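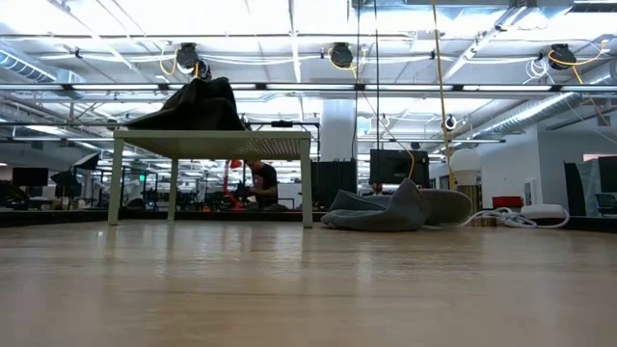 Drokness soft goods set, README

Hi! I put this dataset together to answer one fairly small question, and then it grew. The question was whether a policy that grabs cloth and caps does better if you only show it demonstrations where the operator slowed down before closing the fingers. My hunch was yes. The answer is more like "yes for caps, hardly at all for flat cloth," and the rest of this page is about what's in the folders and how I got there.

What you get

2,542 episodes of a two-finger gripper handling soft things. Each episode has a wrist view, a fixed view of the workspace, joint positions, finger opening, and a text label like "pick up the cap" or "move the cloth off the table." The labels were typed by whoever was driving at the time, so the spelling wanders. I fixed the ones that broke the loader and left the others alone.

Episodes are split into 13 sessions. Please split train and test by session and don't shuffle episodes across them! I did that in my first week and got a beautiful number that meant nothing, because the same crumple of cloth showed up on both sides.

The method, quickly

I call the filter Raju. It looks at finger speed in the last stretch before contact and gives every episode a score. Episodes with a low, steady closing speed go in the "patient" list, and everything else goes in the "brisk" list. That's the whole trick. There's no learned part in the filter, and you can rerun it on a laptop in the time it takes to make coffee.

Then I trained the same policy on each list, cut to the same number of episodes so the comparison was fair, plus once on a random mix of that size. Same settings, batch size 64, 4 seeds each.

What happened

Caps are where the patient list helps. A cap has a stiff part and a floppy part, and if the fingers arrive fast they tend to shove the brim around before they get hold of it. The patient policy learned to come in from the side and let the brim settle. I didn't ask for that and I was pretty delighted when I saw it.

Flat cloth was a letdown. The patient and mixed policies came out so close that I wouldn't bet lunch on either one. My best guess is that with cloth, the choice of where to pinch matters much more than how fast you close, and the filter knows nothing about where.

The wrist view also gets tricky once something is in the fingers. A cap held up close can block a big chunk of what's behind it, so the policy has to lean on the fixed view for where to go next. If you train on the wrist view alone, expect the carry part to get wobbly — mine did. 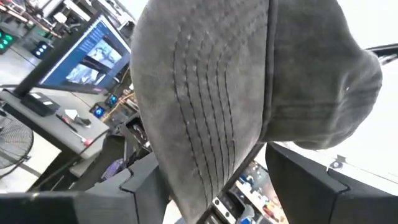
Satish Iyengar wrote back after reading a draft of this page: I'd be careful about giving the filter all the credit. Slow closing and careful approach come from the same operators, so your patient list may just be a list of your best drivers. Try balancing by operator before you say anything about speed.

Fair point, and it stung a little. I went back and added an operator column (a letter only, no names) and reran the cap comparison with operators balanced. The gap shrank by almost half but it's still there on every seed. Both versions are in the results folder so you can argue with me properly.

Known problems

Session 4 has a clock drift between the two views. It's small at the start and annoying by the end. Use the corrected timestamps file, or skip the session.

"Cloth" covers a lot of ground in the labels. Some drivers used it for anything without a shape. If you need finer categories you'll have to relabel, and I'd love to have those back.

The fixed view picks up plenty of background, including shiny reflections off the work surface. I left all of it in. Cropping hard made my models look better at home and worse anywhere else.

Success marks were made by one person (me) watching playback. Ravindran Thevar rechecked a batch and disagreed with me mostly on caps that were held but slipping. I kept his marks in a second column.

Getting started

Unpack one session first and run the viewer on it before you pull down the lot. The loader expects the session folders to keep their names. If the viewer opens with a black panel, it has probably found the labels and missed the video folder, so check the path.

Next up is a pinch-point score to go along with the speed one, which I'm hoping to have in by October. Send bugs, relabels and complaints through the issues page, and please include the session number.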